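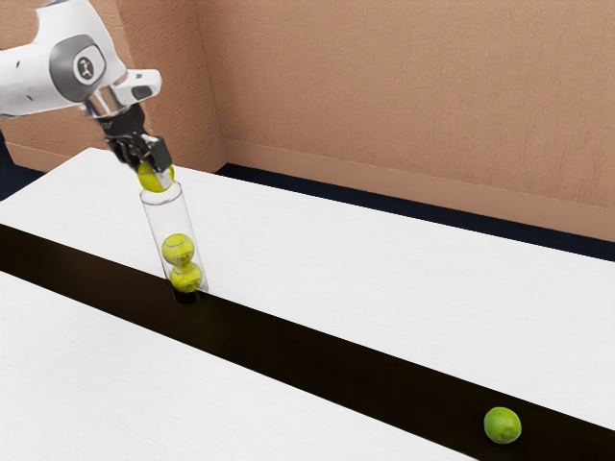

Outdoor Session Site Check
Clidden Orchard, November
Checked by: Mali Price
Second read: Jaanus Mets

Use before any engagement or family session at the orchard. Mark OK, FIX or NO GO, and write a comment if the answer is anything other than OK. Leave the finished sheet in the Driten folder so whoever shoots next can read it.

PARKING AND ARRIVAL

1. Gate unlocked and propped open
OK. The chain was on the ground. Hung it on the post.

2. Parking area firm enough for a low car
FIX. Soft on the left side past the second tree. Couples should park on the gravel only. Put this in the reminder email.

3. Path from cars to first spot clear
OK. Leaves are thick, no branches down. Anyone in heels should carry them and change at the wall.

4. Session address matches the map pin
FIX. The pin still sends people to the Adomaitis driveway. Mali has asked for it to be moved. Until then, text clients the written directions the night before.

GROUND AND STRUCTURES

5. Stone wall, seating section
OK. Pushed on every cap stone between the gate and the corner. No movement.

6. Stone wall, far section
NO GO. Two caps rock when you lean on them. Standing in front is fine, sitting is not. Tape is up.

7. Hay wagon
FIX. Deck boards are sound. There is a nail head up near the back corner, right where people put a hand when they climb on. Both wheels on the downhill side need chocks.
Jaanus: nail hammered down, same afternoon. Chocks still missing.

8. Old ladder against the apple shed
NO GO for climbing. Background only. People will ask.

9. Footbridge
OK for 2 people plus photographer. Slick in shade. Brush the leaves off first and have the couple walk it once at normal speed before any posing.
Jaanus: I would keep the photographer on the bank. The long lens works from there.

10. Pond edge
OK. Keep small children on the orchard side. For family sessions one adult stays off camera and watches the water.

PLANTS, ANIMALS, INSECTS

11. Poison ivy
FIX. Still some on the fence behind the swing, leaves mostly gone but the vine is there. Bare vine will still give you a rash. Do not let anyone lean on that fence.

12. Wasps
OK. Looked under the shed eaves and inside the swing seat. Old nest, nothing moving.

13. Ticks
Remind clients when they arrive and again when they leave. Blankets get shaken out before going in the car.

EQUIPMENT

14. Light stands weighted
FIX. One sandbag is leaking from the seam. Use the spare and throw that one out. No umbrella on a stand if the wind is moving the small branches.

15. Skundora reflector
OK. Frame is bent a little but it folds. Hold it by hand, don't lean it on anything.

16. Battery pack and cables
OK. Cable run kept off the path. Pack stays on the rubber mat, not in wet leaves.

17. Candles, lanterns, sparklers
NO GO. Too many dry leaves. The battery lanterns look the same in pictures.

18. First aid kit
FIX. Out of large bandages and the tweezers are gone. Restock before the next session.

WEATHER AND LIGHT

19. Wind limit
We stop at 30 mph gusts, on the forecast or on the day. Under the big maples I would stop sooner.

20. Cold
Sessions run more than an hour this time of year. Coats stay within reach and go back on between spots. If anyone is shivering, take a break in the car.

21. Walk out before dark
FIX. Last shot is now 4:30 p.m., not 5:00. On the last walk out we were using phones to find the path. Bring two flashlights.

OPEN ITEMS

Wall caps, far section. Owner has been told, no date yet.
Wheel chocks for the wagon. Jaanus to bring.
Fence vine. Needs gloves and a bag, do not burn it.
Bandages and tweezers. Mali.
Map pin. Check again before the 31 mini session slots go up for booking.

Jaanus: read and agreed, except item 9 as noted. I also want the swing ropes added to this list. The left one looks worn at the knot and there is no line for it.
Mali: added for next time. Swing is closed until one of us has been up to look.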